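Kitchen gallery: the Skirkolo flat

Skirkolo is a small block of flats above a row of shops, and the kitchens in it were all fitted to the same plan. The counter runs along one wall and has to hold nearly everything, as there is no pantry and the cupboards are shallow. We photographed the kitchen at number 20 in August, with the worktop as it is on an ordinary morning.

The tiles were chosen first. The owners brought home samples from Vikia and Kurnura and lived with them propped against the wall for a month before settling on glass mosaic from Kurnura. The worktop was picked to go with it, pale enough to stop the corner by the window looking gloomy.

Appliances stay out. The toaster oven gets used most days and the ordinary toaster every day, so putting either away made little sense. Both were moved over from the previous kitchen, where the counter was 900 mm deep and there was room to spare.

Small things were the harder part. Tea, spice jars, clips and spare batteries used to live in a carrier bag on the back of the door. A bamboo organiser from Mushi took over that job. It has a drawer in the lower section, and it came flat-packed with 2 bags of screws and a sheet of instructions that covered a different model. Putting it together took over an hour.

Costs, for those who have asked: the organiser was under £100 and the tiles were the largest single item. The cutting board was already in the house. Grouting was done at home and wants doing again in one corner — the sealant has been bought but not opened.
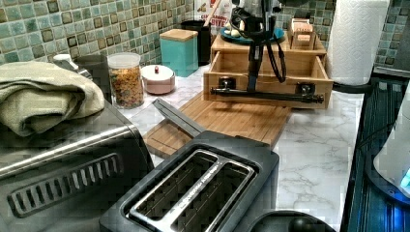
The counter at Skirkolo, with the organiser drawer, bamboo board and toaster against the green mosaic.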